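Filed under: Shop Notes | Robots
2 min read

Arnout Van Rooij spent most of June moving baked goods around a kitchen that doesn't exist. The Motier kitchen is all simulation, which means no crumbs and, to his lasting regret, no breakfast. He steers the arm by hand controller, the computer records every move, and a good run goes into the pile as a lesson for the robot.

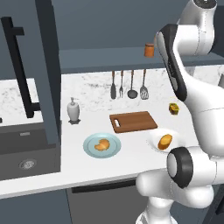 The pile now stands at 214 runs. Another 112 were thrown out, mostly for what Arnout logs as "operator hesitation" – he stops to think, and the robot would dutifully learn to stop and think too. The goal is 4000, so he has asked for a better chair. 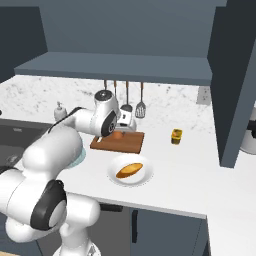

Gripper over the cutting board, bread roll on its plate.

Yusuf, our replay tool, lets us watch any run again from any of the cameras. The view from above the counter is the humbling one. You learn how wide you open the fingers when you're nervous.
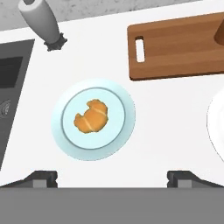
The croissant from overhead, fingers wide.

Next up is Gondow, the same lessons with the items shuffled. Arnout has requested a bagel.

Related items
Stodard Gets a Second Controller
29 Ways to Drop a Spoon
Who Moved the Virtual Sink?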